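Skernora para sus brazos de manipulación tras un fallo en la mano

18 de enero de 2025

Skernora ha suspendido las pruebas autónomas de sus brazos de manipulación en el laboratorio de Skoststead después de que una de las manos dejara de obedecer la orden de apertura durante una tarea con vasos de plástico. No hubo heridos. La empresa mantiene en marcha únicamente los ensayos con un operador junto al pulsador de parada.

El fallo se produjo en una serie de 1.000 ciclos de agarre iniciada en diciembre. Según el parte interno, el controlador dio por terminado el movimiento mientras los dedos seguían cerrados, y el brazo empezó a retirarse con la pieza todavía sujeta. La técnica de turno, Annick Caron, cortó la alimentación a los 2 segundos. Al revisar los registros aparecieron otros 26 ciclos con el mismo desfase, en los que el sistema no había emitido ningún aviso.

«El vaso nos da igual. Lo que preocupa es que el brazo se mueva con una idea equivocada de lo que hace la mano», explicó Clotilde Jacquet, responsable de seguridad de Skernora. Jacquet añadió que la mano y el brazo se comunican por canales distintos y que un retraso en el primero no detenía al segundo – algo que el análisis de riesgos original no contemplaba.

La empresa trabaja con dos hipótesis: un error en el programa que sincroniza ambos canales o un sensor de posición que devuelve valores antiguos cuando se satura la línea. Berness, que suministra el controlador, ha pedido los registros completos y todavía no se ha pronunciado.

Mientras tanto se ha limitado la velocidad del brazo y se ha añadido una comprobación que bloquea la retirada si los dedos no confirman su posición. Los ensayos supervisados siguen haciéndose con vasos, de pie o volcados, sobre la misma mesa. Otros 5 equipos de Skernora con idéntico controlador, entre ellos los instalados en la planta de Sabatier, funcionan desde ayer con esa misma restricción. No hay fecha para retomar las pruebas autónomas.
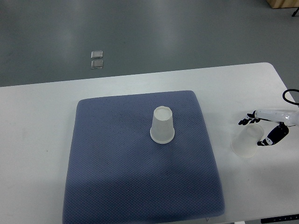
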